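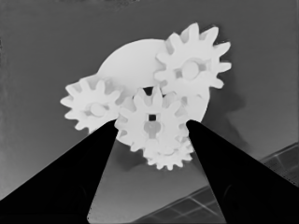 Before joining, one member wrote to us that every running club she had looked at seemed to be meant for people who were already fast, and she wanted to know if she would be running at the back by herself. We get a version of that message most months. The answer is that each of our group runs has a leader at the front and another at the back, and the one at the back stays with the last runner until everyone is in.

About Hetgate Running Club

Hetgate is a distance running club and coaching company based in Selmont. We train adults for road races from the 5K up to the marathon. Some of our members are working toward a qualifying time. A larger number are getting ready for a first half marathon or coming back after a few years away.

We began as a Thursday evening run from the parking lot behind the Selmont library. There was no fee and no plan, just a loop out to the reservoir and back. After the second winter people started asking for help with training schedules, and the club grew out of that. The Thursday run still happens, it still starts at the library, and it is still free.

What we do

Our main work is group training. A season lasts 20 weeks for the marathon group and less for the shorter distances. Each runner gets a written plan, a coached workout midweek and a long run on the weekend. Plans are built from your recent mileage, so two people in the same group will often be doing different amounts on the same day.

We also offer:

One-on-one coaching, in person or by phone
A beginner course that goes from walking to running 5K without stopping
Strength sessions for runners, held indoors from November to March
Pacing for club members at local races

We don't sell supplements or shoes. If you need shoes, go to a store where you can run in a few pairs before you pay, and bring your old ones along. 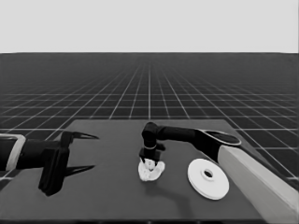
Hetgate Running Club, Selmont

How we train

Most of the running we assign is easy. New members are often surprised by how slow their easy days are meant to be, and a few of them don't like it at first. If you can't talk in full sentences on an easy run, slow down or take a walk break. The hard days are hard enough without turning the rest of the week into a race.

Marathon plans usually have one hard workout a week and one long run, with the rest easy or off. We cut the mileage back every fourth week. The taper is 2 weeks for most runners, and longer for anyone who has been carrying a sore spot through the last part of the build. We would much sooner see you at the start line a little undertrained than hurt.

We don't tell people what to weigh and we don't hand out meal plans. Coaches will talk with you about what to eat and drink during a long run, and we practice it in training so that race day isn't the first time you have tried to swallow a gel at mile 14. For anything beyond that we will suggest you see a dietitian.

If something hurts enough to change the way you run, stop and tell your coach. Your plan will be adjusted. We are not a medical practice and we can't diagnose an injury over the phone, though people do ask.

Our coaches

All Hetgate coaches hold a current coaching certification and a first aid and CPR card. They run a full season as an assistant before they take a group of their own. Most came up through the club as members – several started in the beginner course – and nearly all of them have had at least one race go badly wrong, which is useful when a runner calls the morning after a bad one of their own.

Races and routes

The club puts on one race a year, the Fomurska 10K, named after the hill at the halfway point. It is run in March on an out-and-back course with some 500 places. The hill is steep in one direction and steeper in the other. Walkers are welcome and the finish stays open until the last person comes through. We don't give out a finisher's medal. There is soup.

Our long runs use the river path, the reservoir loop and the old rail bed east of town. Route sheets with water stops and restrooms are sent out the day before. The rail bed floods in spring, so check your email before you leave the house.

Working with others

Vishwakarma Physical Therapy holds a walk-in clinic for our members once a month during marathon season. You don't need an appointment, but you should expect to wait. We pay for the clinic out of membership fees and get nothing back for sending people there. 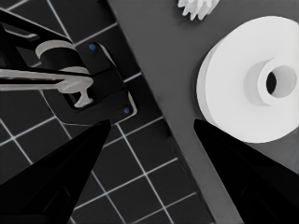
Joining

Come to a Thursday run first. It starts at 6:30 p.m. and you don't need to sign up. Wear something bright and bring a light in the darker months. If you decide you want to train with us, fill out the membership form, and a coach will call you to go over your running history and any race you have in mind.

Membership runs by the calendar year and there is a lower rate for students. Season training is charged separately. If you get hurt or have to move before the halfway point of a season, we will credit what is left toward a later one.

You must be 18 or over for the marathon group. Younger runners can come on the Thursday run with a parent.

Contact

Hetgate Running Club
P.O. Box 3633, Selmont

Mail and messages are answered on weekdays. Coaches are out with their groups on weekend mornings, so please don't use the office line to say you are running late for a long run – text your group leader instead.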